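Crown, sash and school breakfasts

The new Miss Gomside met us in the office of the Elent Foundation, at 11 in the morning, one month after her crowning.
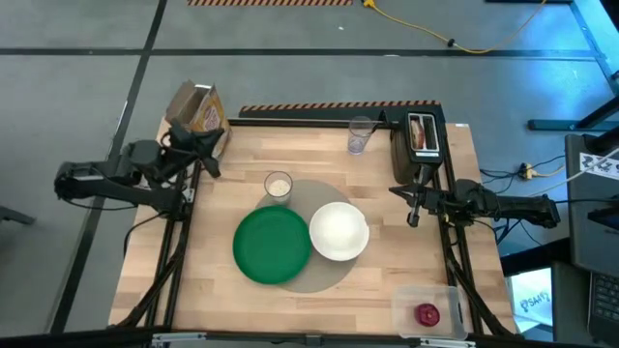 The title goes back to 1947, and the winner now chooses one charity for her year. She chose breakfasts for village schools. "I know how it is to study hungry," she says. A slice of bread in the toaster, a plate, a glass - for her this is a serious matter. Her aim is 60 schools by January.
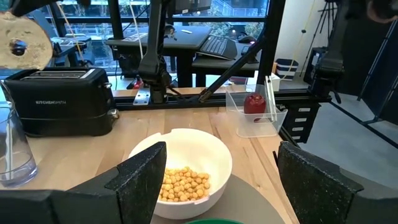 One of the Fallahi judges told us that the charity plan had decided the vote, more than the evening gown. The winner herself is careful about this. "All the girls had good plans," she says. The sponsor, Drostix, has promised 3000 meals.

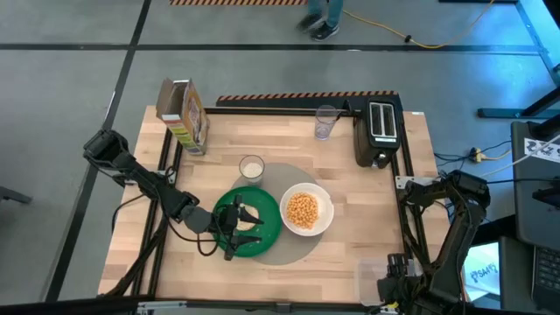 What comes next

In June she travels north to visit the first schools.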